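Section 4: Picking Up Pens (Practice Task)

This section assumes you have finished Section 3 and that your gripper opens and closes without making the noise. If it still makes the noise, go back to Section 3.

The pen task is the first one every new member of the Tulen Robotics Club records. It looks easy. Last season's team needed 111 tries before they had one take the scoring script would accept, and they had been to Nationals.

What you need

One hand-held gripper, charged and zeroed
A table with a surface that pens don't roll off
A mix of pens and markers, fat and thin
The Kariuki log sheet, and something to fill it in with that is not part of the task

Setting up

1. Wipe the blue grip pads with a dry cloth. Dust makes them slippery and you will blame the software.

2. Scatter the pens. Do not line them up. Members with tidy desks at home find this step hard and should ask a friend to do it.

3. Leave a few other things on the table. The Zernuvholm rules call this "ordinary clutter" and take off points for a bare surface.

4. Start recording on the Morell app and wait for the second beep. The first beep means nothing. We have asked.

Making the grasp

5. Bring the gripper in low and slow, with the fingers open a little wider than the pen.

6. Close on the middle of the barrel. Stop squeezing when the pads touch. The pen is not trying to escape.

7. Lift, then hold still for a count of four – a real count, at the speed of a clock.
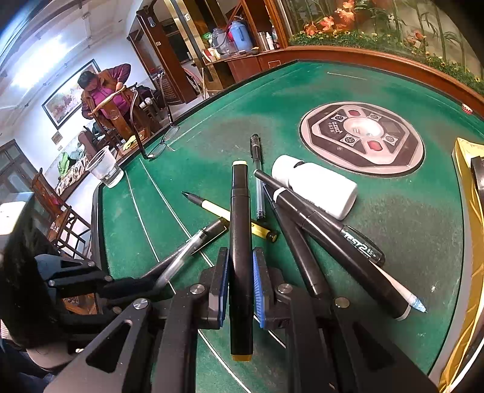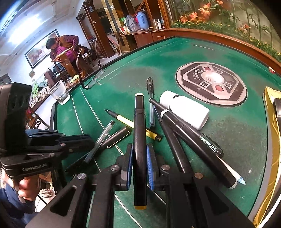
Marker held upright between the pads, the rest of the pens still on the felt.

8. Lower the pen to the table before you open the fingers. Dropping it from a height is a failed take, however well it lands.

9. Say "done" out loud and stop the recording. Write the take number on the log sheet now, while you still know it.

Note: Thin pens are harder than markers. Start with a marker and enjoy the feeling while it lasts.

Note: If your wrist gets tired, switch hands between takes, never during one.

Caution: Keep caps on. Take 631 in the club archive is called "the sleeve incident" and the sleeve was white.

Caution: Keep long hair and hoodie strings away from the fingers. They close on whatever is there.

How many takes

Each member records 100 good takes before moving on to Section 5. Bad takes stay in the folder with an X in front of the file name. Please don't delete them. The training group uses them too, and they can tell when the numbers skip.

When you finish, put the gripper on its charger with the fingers open and return the pens to the jar. All of the pens.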